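I bought the Fisden storage box in July to deal with the small toys that end up on every flat surface in our living room. It's the grey one, in the size the Ivwood store calls "shelf." There is a larger floor version that I haven't tried.

## What you get

One box and a folded care sheet. No lid. Ivwood sells a lid separately under the Hsueh name, and I passed on it, as a lid on a toy box mostly gets left on the floor in my house. The box arrived flat and took a minute to open up and square off. The bottom panel had a slight bow for the first week and then settled.

## Everyday use

I have kept it on the table end of the room and used it every day for two months. It holds a decent number of small toys, rubber balls, a few board books on edge, and one medium stuffed animal if you fold the legs in. Two stuffed animals is too many. The second one sits on top and falls off when you carry it.

The sides stay up when the box is empty, so a child can drop things in with one hand. I had a softer box from Clultov before this and the sides folded inward whenever it was less than half full. That one now holds scarves.

The rim is a lighter grey than the rest. I thought it would show dirt first, but the corners at the bottom have picked up more. A damp cloth gets most of it off. Crayon does not come off completely.

It doesn't scratch the table. It also doesn't grip it, so a full box will slide if a kid leans on it. I stuck two felt-backed rubber dots underneath and that fixed the problem.

## Things I don't like

- No handles. You have to carry it from underneath when it's full.
- The label on the front is on there tight. I tried to pick it off and gave up.
- The speckled side catches pet hair. A lint roller works, but you'll be doing it often.
- Picture books over a certain height stick out the top, so ours get stacked on the table beside it. 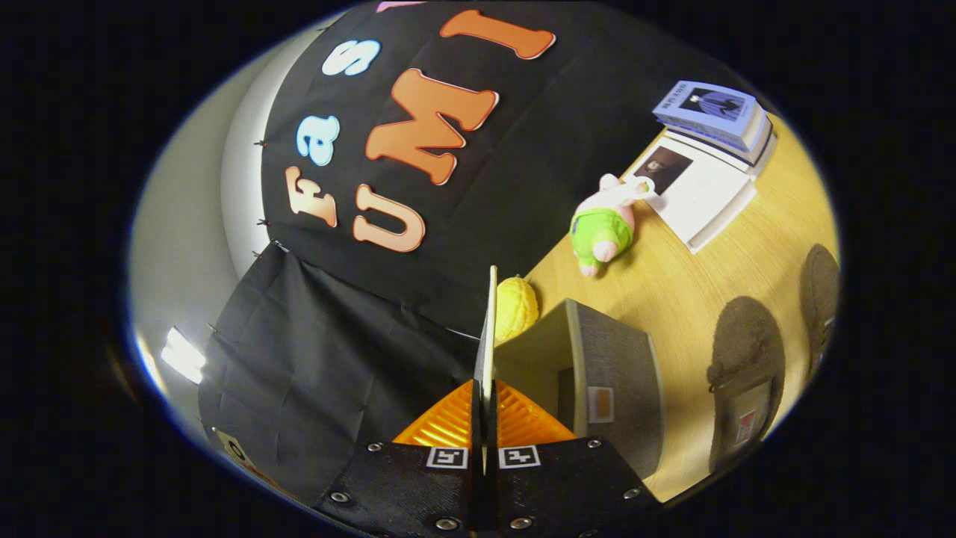
*The box on our table, with the pig, the yellow bumpy thing and some of the books.*

## Size

Measure your shelf before you order. The listing gives the outside width at 400 mm, and mine came out at 401 with a tape. That extra millimeter matters if your shelf opening is tight. Mine went into one side of our bookcase and not the other.

## Would I buy it again

Yes, for toys and other light stuff. For books or blocks I would look for something with handles and a thicker base. I have a second one on order for the bedroom, same color, and I'll add a note if the bottom panel on that one is any flatter.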